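Seltimon Arm Guide for Club Members
Section 4: Setting Up and Running the Gear Exercise

The gear exercise is where most new members of the Kondovden robotics club get their first real time with the arm, so we've tried to write it all out slowly. If you've already finished Section 3 and the arm homes without complaint, you're in good shape. Set aside 40 minutes for your first go, and please don't feel bad if you use every one of them!

Before you begin

1. Lay the black mat flat on the table and smooth it out with your hands. A ripple under the plate will tip it just enough to throw off your heights.

2. Set the white plate on the mat with its pegs facing up. Turn it until the pegs match the layout card taped inside the parts drawer.

3. Check the cables on the arm. They need enough slack for the wrist to turn all the way in both directions, and none of them should hang below the fingertips.

CAUTION: Keep your hands off the mat whenever the drive light is on, even if the arm is sitting still. It may only be waiting for its next command.

Placing the gears

4. Open the program called Nyarko 46 and choose Slow. Slow is the right choice for everyone's first ten runs or so — yes, even if you've driven the arm at competition.

5. Bring the gripper down over a gear and close it gently. You want the fingers on the outside of the teeth, with the gear sitting as level as you can get it.

6. Lift straight up before you move sideways. Carry the gear toward the free peg, stop above it, and line up the hole in the gear with the peg.
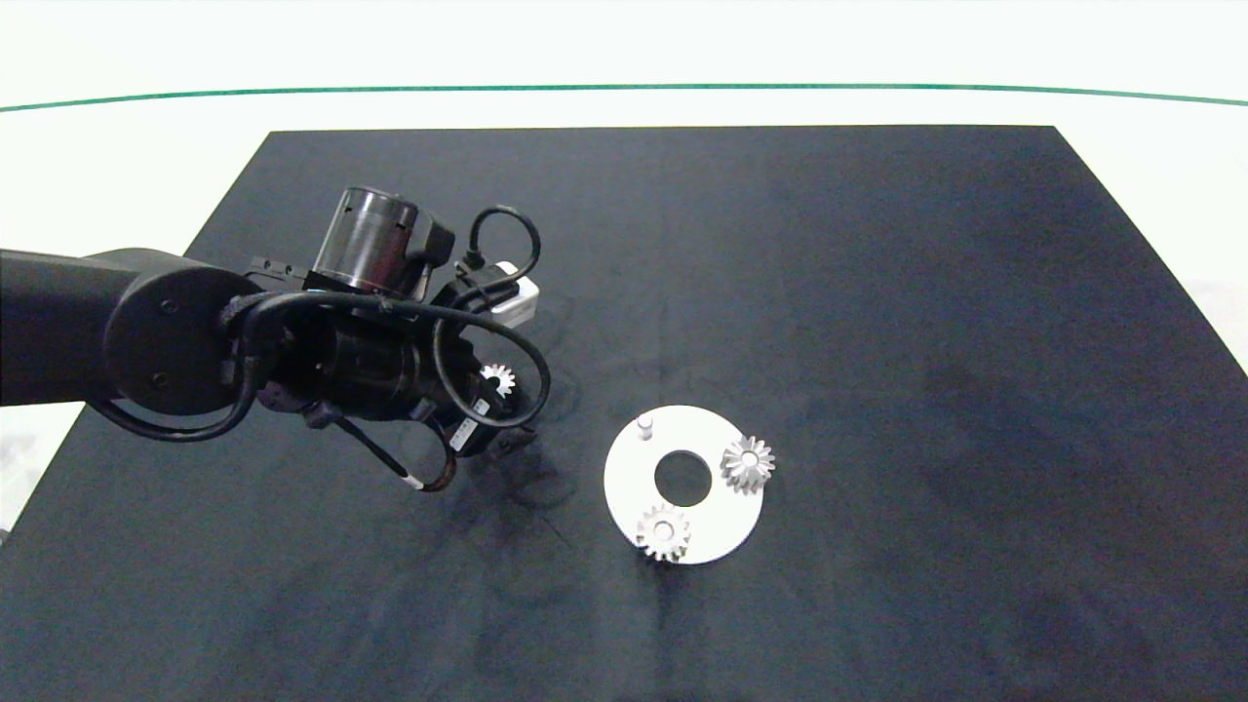 Trorkilden adds that on the last gear it helps to come at the plate from the open side, so the fingers don't brush the gears already in place, and that anyone who rushes this part will be picking gears up off the floor.

7. Lower the gear in small steps. When it touches the peg, pause, then go down one more step and let go. If it sticks partway, raise it again and turn the wrist a hair before trying once more.

NOTE: The force limit is set to 700 in the club file. Leave it there, please. If the arm stops with a force warning, the gear is out of line, and a higher limit will only bend something.

8. Raise the gripper well clear, press Park, and wait for the drive light to go out before you reach in to check your work.

When you're finished, put the gears back in their tray, roll up the mat (folding leaves creases), and write your run in the logbook.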